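Drorgate hand-guiding kit, four months in

We bought the Drorgate kit in January to teach our two-arm bench by hand. You switch the arms to free mode, take hold of the wrists and walk them through the job while the software records.

Setup took me most of a Wednesday. The manual skips the part where you set the arm weight, and until that's right the elbows sag. Rekha Pisharody found the setting under Tools.

Light jobs go well. Rekha and I have recorded 217 demonstrations, mostly clearing up after small tasks with a clipboard, paper, a cup and some cubes in a clear bin. Paper is the hard one. It curls, and you need a slow hand on both wrists.
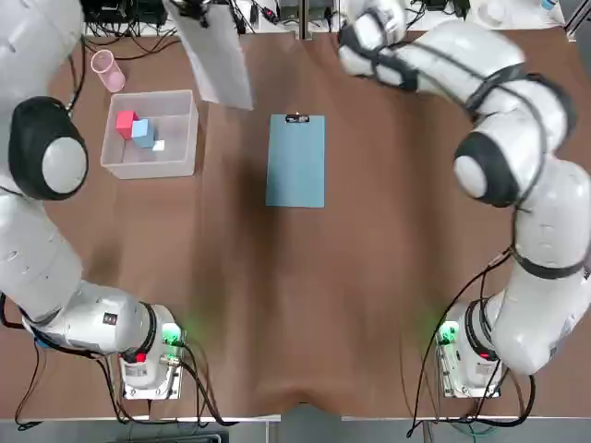
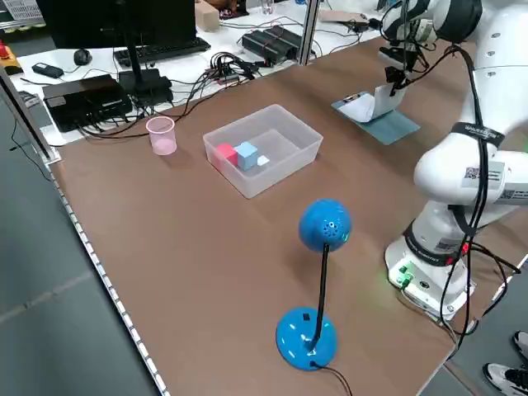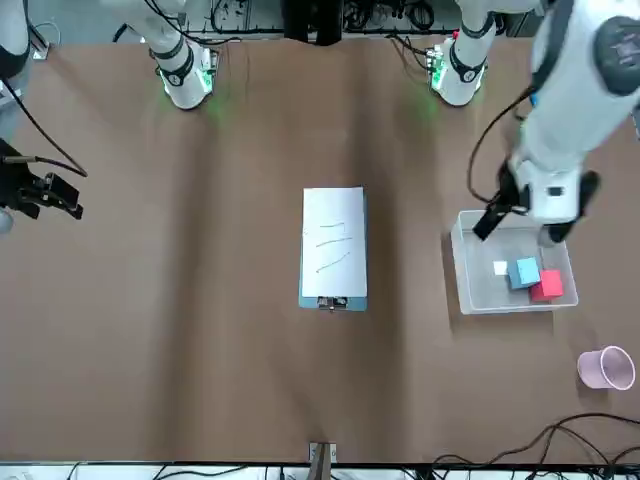

The clipboard job, with the cubes in the clear bin.

Playback is smooth if the recording was. If you hesitate, it keeps the pause, and the trim tool only cuts from the ends. I threw out 36 takes for that reason alone. We also tried the Stinel remote controllers. They keep your hands off the arms, but I was slower with them and my grip timing was worse.

Support answered in 2 days. I'd buy the kit again for bench work and skip the extra foot pedal, which slides on a smooth floor.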